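Taller de Consumo y Moda
Apuntes de la unidad 5: el cuidado y la reparación del calzado de piel
Profesora: Defne Yalçınkaya
Versión revisada el 27 de junio de 2022

1. Punto de partida

En la unidad anterior vimos cómo se calcula el coste por uso de una prenda. En esta aplicamos la misma idea a los zapatos, que plantean un problema añadido: se desgastan por zonas. Un par puede tener el corte en buen estado y la tapa del tacón gastada. Si se cambia la tapa a tiempo, el zapato sigue. Si se espera, el desgaste llega al bloque del tacón y la reparación cuesta bastante más.

Conviene repasar el vocabulario básico antes de continuar:

Corte: toda la parte superior del zapato.
Forro: material interior en contacto con el pie.
Cerco o vira: tira que une el corte con la suela en algunos tipos de construcción.
Tapa: pieza del tacón que toca el suelo.
Cambrillón: refuerzo rígido situado bajo el arco del pie.

2. Tipos de construcción

Pegado. La suela se une al corte con adhesivo. Es el sistema más barato y el más frecuente en calzado de temporada. Admite cambio de tapas y, según el modelo, media suela.

Cosido Blake. Una costura atraviesa la plantilla y la suela. El zapato queda flexible y ligero. Se puede cambiar la suela, pero el taller necesita una máquina específica y no todos la tienen.

Goodyear. Lleva cerco y dos costuras. Pesa más y tarda en adaptarse al pie. Es el que mejor tolera los cambios de suela completos.

En clase comparamos una bota Kunstead (cosida con cerco) y un mocasín Pomeo (pegado). Quien faltó puede pedir las fichas en el aula.

3. Cuidado de la piel

El orden de trabajo es siempre el mismo: quitar los cordones, cepillar el polvo, limpiar con un paño apenas húmedo, dejar secar, aplicar crema, esperar y cepillar otra vez. La crema nutre y devuelve color; la cera da brillo y algo de protección. No son intercambiables.

El ante y el nobuk no llevan crema. Se cepillan en seco y se protegen con un impermeabilizante en aerosol, en un lugar ventilado.

Los zapatos mojados se rellenan con papel y se dejan lejos del radiador. El papel se cambia cuando está empapado. Las hormas de madera se colocan después, con el zapato ya casi seco.

4. Caso práctico: reparar o sustituir

La zapatería Xiao, de Tremport, nos cedió su hoja de precios de junio. Un juego de tapas cuesta 7 euros. Para el ejercicio partimos de unas botas que costaron 430 euros y que necesitan tapas 2 veces al año.

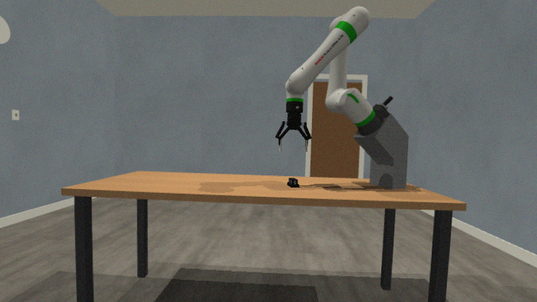
El gasto anual en tapas es, por tanto, de 14 euros. En cinco años suma 70, una cantidad pequeña frente al precio de compra. El cálculo cambia con un zapato barato y pegado, donde el arreglo puede acercarse a lo que cuesta un par nuevo. En ese caso hay que mirar también el estado del corte: si la piel está agrietada en la zona de flexión, la reparación del tacón alarga poco la vida del zapato.

Al calcular el coste por uso se suman compra, reparaciones y productos de limpieza, y se divide entre el número de días de uso. No se descuenta el posible precio de reventa, que trataremos en la unidad siguiente.

5. Tarea

Elegid un par propio e identificad su construcción. Anotad el estado de tapa, suela, forro y corte, y calculad el coste por uso hasta hoy. La extensión máxima es de dos páginas. Se entrega en papel.

Lectura para la próxima sesión: el dossier sobre etiquetado de materiales, apartados de calzado y marroquinería.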